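Skenness Hall Users' Group
Minutes of the spring meeting

Print this page | E-mail this page

Held in the small room, the large one having been promised to the Todton recorder ensemble, who did not come.

In the chair: Mehrangiz Nikzad. Also present: the tabletop club, the quilters, the seed swap, the Monday sketchers (both of them), and a man who thought it was the blood drive and stayed for the coffee.

1. Minutes of the last meeting
Approved after one correction. "The quilters refused" now reads "the quilters declined."

2. Kitchen
The kettle has been replaced. The new one is slower than the old one but does not trip the lights. The sketchers asked where the good scissors had gone. The quilters said those had always been their scissors. Left on the table, in both senses.

3. Money
Balance stands at $255 after the kettle. The bill for floor wax came to $53, which the chair called a lot for a floor you still can't slide on. The seed swap has paid for its winter dates. The tabletop club has paid for December and says January is in an envelope somewhere.

4. Storage closet
The Mousavi shelving is up and holding. Each group has one shelf. The tabletop club has one shelf and the floor under it, and was asked to consider whether a papier-mâché volcano needs to live indoors. The club will consider it. The quilters would like it noted that batting is light, takes up room through no fault of its own, and should not have things stood on it.

5. The shared work surface
This took up most of the evening.

Background for anyone who missed the winter meeting: the big gray surface is used by four groups, sometimes on the same afternoon, and there had been words about spreading. The winter meeting agreed to divide it with painter's tape. The chair bought a roll of blue from Ernitz Hardware and the job was done before the quilters' open day.

The quilters, who own rulers, raised the matter of the angles. They said the two strips do not meet square, and that a person lining up a block against them would end up with a kite. The tabletop club said nobody had asked the tape to be a ruler. The quilters said that if a line is on a table, people will trust it.

The seed swap was less bothered by the angles than by the acreage. The four parts are not equal, and the seed swap had understood the word "divide" to mean something along the lines of fair. The chair said the winter minutes say "divide" and nothing further. The winter minutes were fetched. They say "divide" and nothing further.

The sketchers proposed drawing lots for the sections every month. The tabletop club, which has the biggest section at present, spoke warmly of tradition. It was pointed out that the tradition dates from March.

A motion to pull the tape up and start over with a carpenter's square was put and carried, the tabletop club voting against. The quilters will bring the square. The tabletop club will bring the tape, as a gesture. Until then the present lines stand and everyone is to keep inside them, including bags, elbows and seed trays. 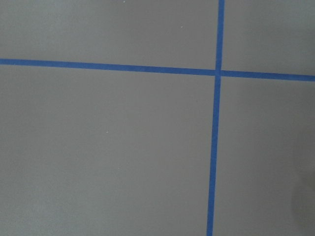 SKENNESS, 14/05/2023

The blue lines as they stood. The quilters ask that attention be paid to the crossing. The tabletop club asks that attention be paid to how clean the edges of the tape are, given that it was put down by eye and before lunch.

6. Lighting
The tube over the coat hooks still hums. The sketchers have stopped minding and would now miss it. No action.

7. Any other business
Somebody has been leaving the back window on the latch. All groups denied it in turn. The chair will put up a sign.

The recorder ensemble to be written to about the large room.

The man from the blood drive asked if he could come again. He was told he would have to join a group, and has gone with the seed swap.

Next meeting after the summer, in the large room, recorders permitting. Quilters to bring cake. The good scissors to be returned to the drawer by whoever has them, no questions asked, though the quilters have reserved the right to ask one.

M. Nikzad, chair

Print this page | E-mail this page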